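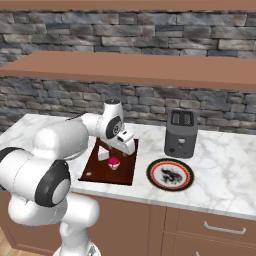

Airline Economics, Week 5: Route planning
Tutor: Leen Bitar

A new route needs enough demand at both ends. Take Uststead to Skevwood, 800 km, flown by Penner with one aircraft.

Load factor is seats sold divided by seats offered. If Penner offers 400 seats a week and sells 300, the load factor is 75%.

Connecting passengers count towards the load but usually pay less per kilometre.

For Monday: read chapter 5 and bring a calculator.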